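Folding on the Bed: A Talk With Rasa Paulauskas

Rasa Paulauskas does her laundry on Tuesday. She has done it on Tuesday through three apartments and two jobs, and the only thing that has changed is how far she has to carry it. In the place she has now, on the Sumthorpe side of the river, the washing machine is in the same room as the bed.

"People hear that and think it must be awful," she says. "It's the best setup I've ever had. I take it out, I turn around, and I'm where I fold."

She is writing a short guide to folding for the tenants' newsletter at Wainwright Court, a building of 70 apartments where most of the bedrooms are small and few people own an ironing board. It started as a half page on T-shirts. By December it had grown to 12 pages, and she has been asked to cut it.

We talked for most of an afternoon, with the bed between us as a work table. Her first rule is about the surface. She pulls off the duvet and the pillows before she starts and leaves only the bottom sheet, which she likes to be a plain color.

"If you fold on a patterned cover you can't see the edge of a sleeve," she says. "And a duvet sinks. You put a shirt down and it falls into a hole."

Her second rule is to begin with T-shirts, one at a time, laid out before any folding is done. The collar goes away from you and the hem comes toward you. She does not worry about every crease at this stage. The ones she cares about are at the neck and where the sleeve meets the body, and she gets those out with the flat of her palm.
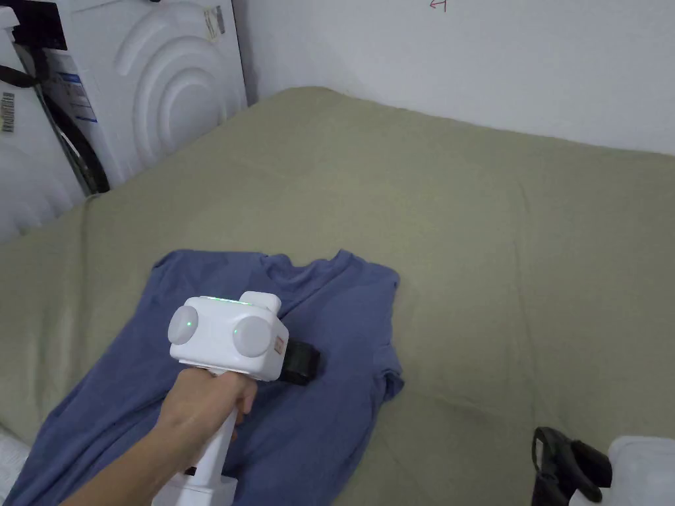
Hayley Tindall thinks this is the wrong way up. She lays a shirt face down with the collar toward her, folds the sides in behind, and says that anyone who starts with the front showing will end up with a line down the chest. She taught Rasa to fold when they shared an apartment, and they have disagreed about it ever since.

"Hayley's shirts look like a store," Rasa says. "Mine look like a drawer. I wear them the next day, so I don't mind a line."

Her own method takes four moves. One side comes in to the middle of the collar with its sleeve turned back on itself. The other side follows. Then the hem goes up to just below the neck, and the whole thing is folded once more. She does it without looking down, and talks about something else while she does it.

She did not learn any of this at home. Her mother hung everything, including socks, and regarded a drawer as a place for papers. Rasa first folded for money, in the back of a laundry called Uvska, where the work came in by the bag and was paid by the bag. One week she kept a tally on the wall in pencil and got to 2,467 pieces.

"After that I stopped keeping a tally," she says. "It made me slower. You start folding for the number."

The laundry had a long steel table, and for some time after she left she thought she needed one at home. She priced a folding table from Zurunwood and decided against it. It would have cost almost $200, and the only spot for it was in front of the washer door.

The bed has its own problems. It is low, and an hour of bending over it is hard on the back. Rasa kneels on a cushion for the longer loads and stands for the short ones. The sheet also moves. A fitted sheet that has come a little loose will travel with the shirt when you pull a sleeve across, so she tugs the corners down before she begins and again halfway through.

Then there are the small things. Socks are the last job of the afternoon, and she admits that she does not always get to them. Anything without a partner stays on the bed until she needs the bed. Clips and pegs turn up among the clothes as well, and she puts them in a jar when she remembers.

"I'm not tidy," she says. "I can fold. Those are two separate things. You can have everything folded and still have a room full of stuff, because where does it go? We have boxes on top of things. We have toys. Folding doesn't fix that."

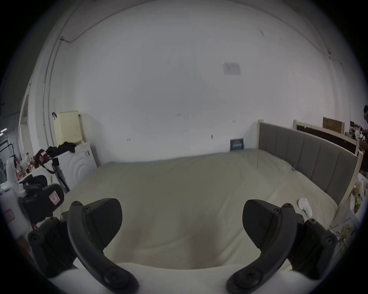 The bed, with its channel-stitched headboard and light wood posts.

I asked what she had cut from the guide. The section on fitted sheets went first. She had written two pages on it, with drawings, and gave them to Lorcan Cronin to try. He followed each step and ended up with a ball. She now tells people to fold the sheet in half twice, roll it, and put it inside its own pillowcase.

Towels stayed in, and so did a paragraph on children's clothes — fold them in half and stop there. She also kept a note on timing. She would rather leave a load in the basket overnight than fold it damp, and she checks the collars and the waistbands, which dry last.

The part she fought hardest to keep is a single line near the end, telling readers to put the clothes away before they sit down. Shirley Penrose, who edits the newsletter, wanted to drop it on the grounds that everyone knows it.

"Everyone knows it," Rasa says. "I know it. I've slept next to a pile of shirts plenty of times."

The guide will go out with the next newsletter, at eight pages. Hayley has asked for space in the issue after that.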